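Gekex: a word list for people who work on old furniture

Version 4/12/26

What it is

Gekex is a plain table of words used in furniture making and repair, with short definitions in everyday English. There are 536 entries in this release. It began as a handout for the evening repair classes at the Ikell workshop, and it grew every time somebody came in with a chair and a word their grandfather used for part of it. I love these words and I keep finding more of them!

If you've ever tried to look up "fox wedge" or "bareface tenon" and ended up reading three pages about something else, I hope this saves you some time.

What's in the folder

gekex.csv - the main table, one entry per row
variants.csv - 800 alternate spellings and local names, each pointing to a row in the main table
sources.txt - where each definition was checked
CHANGES - what moved since the March release

Columns in gekex.csv

id: a number that never changes, even if the entry is renamed
term: the headword, lower case, singular
kind: joint, part, tool, finish, wood, fault or process
meaning: one or two sentences
see: ids of related entries, separated by semicolons
region: filled in only when the word is clearly local
note: anything that didn't fit

Files are UTF-8 with a header row. Commas inside a definition are quoted in the usual way. If your spreadsheet turns the id column into dates (mine did, twice), import it as text.

How the definitions were written

Most were drafted from class notes and then checked against two shop notebooks, which we call Kunitz and Frandsen after the shops that kept them. Kunitz is strong on chairs and seat weaving. Frandsen is wonderful on finishes, especially shellac, and has a whole run of words for things going wrong with it - blush, bloom, alligatoring, print. When the two disagree, both meanings are given and the note column says which is which.

86 entries have only one source. They're marked "single" in sources.txt, so please treat them with a bit of care. A few are so good I couldn't leave them out.

Known gaps

Upholstery is thin. Veneer is better than it was, but still missing most of the words for matching and laying out. The "wood" entries cover how a board looks and behaves (ray fleck, runout, reaction wood) and don't try to be a guide to species. Hardware has 12 entries and deserves far more.

The region column is patchy. A blank there means we don't know, so don't read it as "used everywhere."

Adding a word

Send the term, what you think it means, and where you heard or read it. A half-remembered word is fine, and so is a correction. Please don't paste definitions from printed dictionaries, as we can't include those.

Using it

Free for classes, websites, labels, crosswords, whatever you like. A mention of Gekex is appreciated, and if you make something with it I'd really enjoy seeing it.
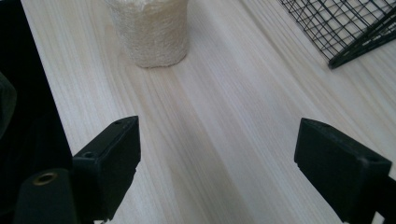 Fine, close grain in a pale tabletop. See the "wood" entries.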